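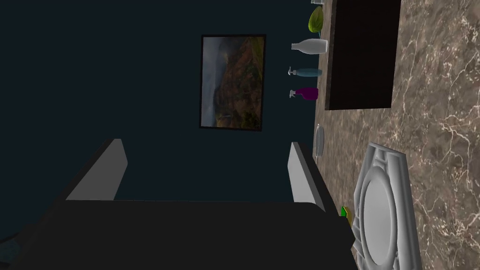 *The gripper over the simulated worktop, with two spray bottles and a white platter along for company. Render: Wevum*

**Shed-built kitchen robot still practising on a kitchen that doesn't exist**

A home-made robot intended to clear up after its owner's supper has spent October tidying a make-believe kitchen in Sistodcombe, where the marble is free and breakages can be undone with a keystroke.

Rodrigo Montes has been building the machine, which he calls Wevum, at the shared workshop on Istberg Lane. The metal half of it is bolted to a bench between the pillar drill and the kettle. The other half runs on a second-hand desktop computer under the same bench, and it is this half that has been doing most of the work.

"The real arm can reach the kettle, and I'd like it not to," said Montes, who repairs lifts for a living and took up robots after his knees went off cycling. "In the simulator it can throw a plate through the wall and all I have to do is press reset."

He has pressed reset 1723 times. The figure comes from the program's own log, which other members of the workshop have asked him to stop reading out.

The simulated kitchen is a good deal smarter than the one it is meant to prepare for. It has a brown veined marble counter, a dark blue-green wall and a framed landscape of rolling hills, which came with the room and which Montes has grown fond of. His own kitchen has a calendar from a tyre dealer. The crockery is grander too, and includes a white platter with a raised, fancy border that he says he would never buy and would be frightened to wash.

The job sounds simple enough. Wevum has to pick a thing up, move it somewhere sensible and let go. Its two flat grey fingers open and close like a pair of salad servers, and for most bottles that will do. Flat plates are another matter. A plate lying on a counter offers very little to get hold of, and the machine's first answer was to push it along until it ran out of counter.

Spray bottles caused a fortnight of trouble on their own. Wevum had learned to grab things by the top, and the top of a spray bottle has a trigger on it. The simulator doesn't bother with liquid, so the mistake went unnoticed until Montes tried the same move at the bench with a bottle of glass cleaner. The workshop's window on that side is now very clean.

The view used for the practice runs sits just behind the gripper and turns with the wrist, so the counter often appears to be standing on end. Montes says he no longer notices. Visitors to the bench tend to watch with their heads on one side, and one asked for a chair.

The arm itself was made over 7 months of evenings, largely from parts of a dismantled label printer and a box of motors bought at the closing-down sale of Llorente, the sewing machine shop on the High Street. The fingers are on their third version. The first were too short, and the second were excellent but had been fitted upside down.

Lessons learned on screen have been moved across to the real arm 2 times so far. On the first attempt it picked up a plastic beaker, carried it the length of the bench and set it down beside the sink, to applause. On the second it picked up the same beaker, carried it back and wouldn't let go. The beaker was freed with a teaspoon.

Montes puts the difference down to friction, which the computer treats as a number and the bench treats as a matter of opinion. He plans to roughen the finger pads and add a little random slipperiness to the pretend kitchen, so that Wevum learns to expect the worst.

Members can see both halves running at the next open evening, from 7 o'clock. Tea will be made by hand, and anyone bringing a plate is asked to make it one they don't much like.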